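February and I'm finally training for the Runby half. Coach Afiq Chong says slow miles only. Slow! I have one speed and it's "late for the bus"

Did 2 laps of the reservoir this morning and got passed by a man pushing a stroller. He waved. I waved back – barely 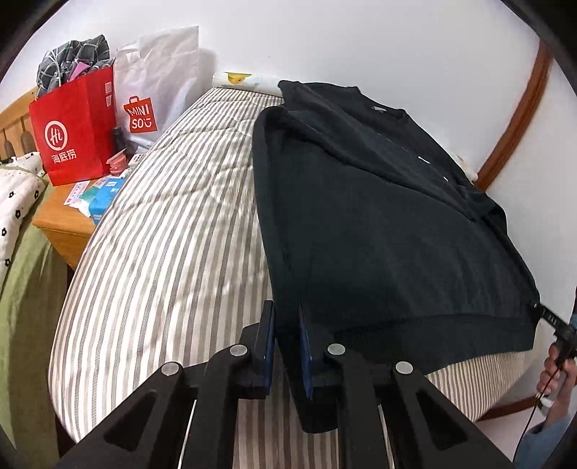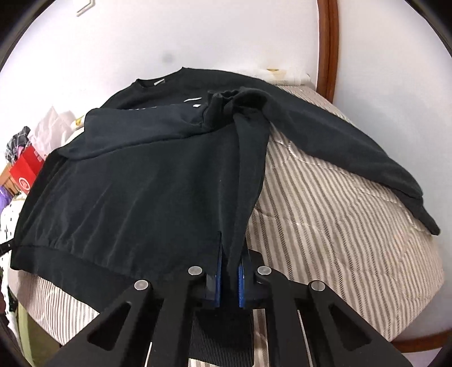 dark sweatshirt, long sleeves, crew neck. February uniform

Anyway, signed up for the Oltby step thing too. Goal is 4,000 before breakfast and I got 3,668. Walked circles in the kitchen until the kettle boiled – still short

Does anyone have sock recs?? My heels are begging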